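About the Gadbridge Shared Workshop

Gadbridge is a member-run workshop for people who build and program robots outside of a university or a factory. It was established by 12 founding members who had been working separately, most of them in garages and spare bedrooms, and who wished to share tools, bench space and the cost of parts. Membership now stands at 31. Liya Tekleab serves as director and is responsible for safety, scheduling and admissions.

Our Work

The principal project of the workshop is Asisier, a long-term effort to have a humanoid robot carry out ordinary household tasks. Members work in a furnished room with an armchair, a side table and a set of open shelves, and the programming is done at a table along the wall. The current task is the handling of footwear. Slippers were selected for their soft edges and open shapes — qualities that make them harder to grasp than boxes or cups. 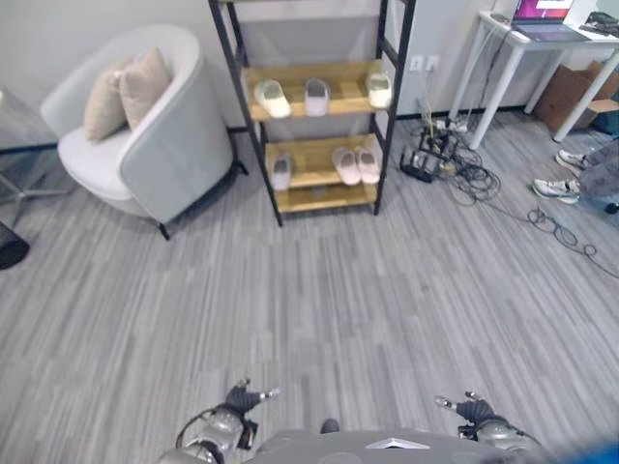 How We Are Organized

Members belong to one of two groups. The Lakatos group is responsible for arms, hands and wiring, including all repairs. The Salance group writes the software for vision and motion and keeps the records of each session. New members spend 9 weeks with each group before choosing between them.

Work on the footwear task is divided into short stages: approaching the shelf, closing the hand, lifting, and setting down. A stage is repeated until both groups are satisfied with it, and only then is it joined to the next. The lift receives the most attention at present. An open sandal offers the fingers very little to hold, and the shelf above or beside it limits the path of the arm.
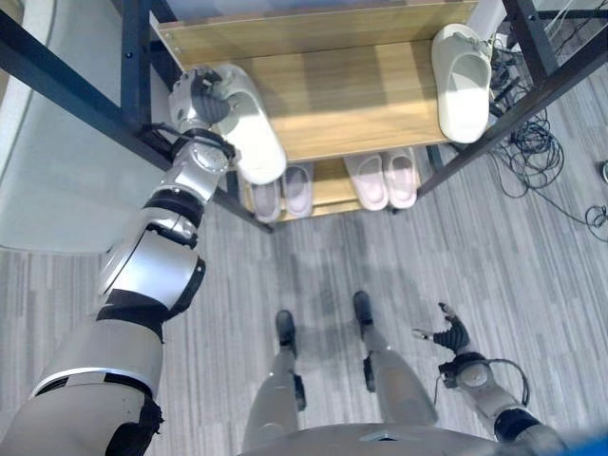 Settings for grip and arm speed are written down at the end of every session and are available to all members. Changes to either must be approved by one person from each group.

Membership and Visits

Applications are accepted in April. Prior experience with robots is not required, but applicants are expected to have completed a build of their own — of any size — and to bring notes on it. Visitors are welcome on open evenings, which begin at 7 p.m. Requests to attend should be addressed to the director.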